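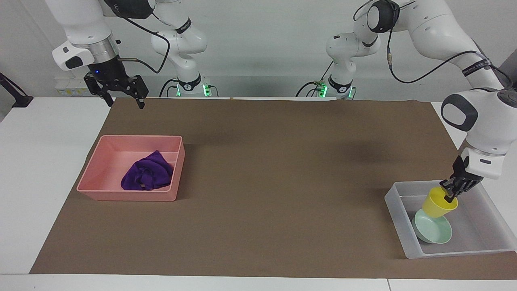

## Grading joint compound by drying time

Lowri Hughes has hung and finished drywall for 17 years, most of them with Rees, a small contractor in Dukham. She spoke on a Monday, between a site visit and a delivery. The subject was joint compound, and why second coats crack.

"Most cracking is a thickness problem," she said. "A coat that goes on too heavy dries at the face first. The face shrinks and the middle hasn't moved yet."

Her crews use setting-type compound for the first coat and premixed for the rest. Setting-type hardens by chemical reaction, so a deep gap can be filled in one pass. Premixed hardens only by losing water, and its drying time depends on the temperature and humidity of the room. In February, in a house with the heat off, she will not schedule a second coat for the next morning.

"People read the hours on the bucket and treat them as fixed. Those hours assume a warm room and moving air."

Hughes checks color before she checks anything else. Wet premixed compound is darker than dry, and a gray patch along the tape means the joint waits. She keeps a hygrometer on each floor and writes the reading on the stud side of a scrap of board, with the time. The Trarneo job, a row of 6 townhouses, produced a stack of these scraps, which she still has.

Nest Morgan joined Rees 4 years ago and handles most of the sanding. Her view of the drying question is narrower.

"If it balls up on the paper, it's wet. Stop and go do a closet."

Morgan prefers paper tape to mesh on flat seams and will use mesh only under setting-type compound. Under premixed, she said, mesh seams came back as callbacks on 2 ceilings at Norner, both along the same joist line. Hughes attributes those to framing movement. They have not settled the matter.

On corners they agree. Inside corners get one side per day, the second side after the first is dry enough to carry a knife edge. Hughes used to coat both sides together with a corner trowel and stopped when she started costing the touch-up hours separately.

Asked about fans, she said she points them at the open doorway and keeps them off the fresh joints.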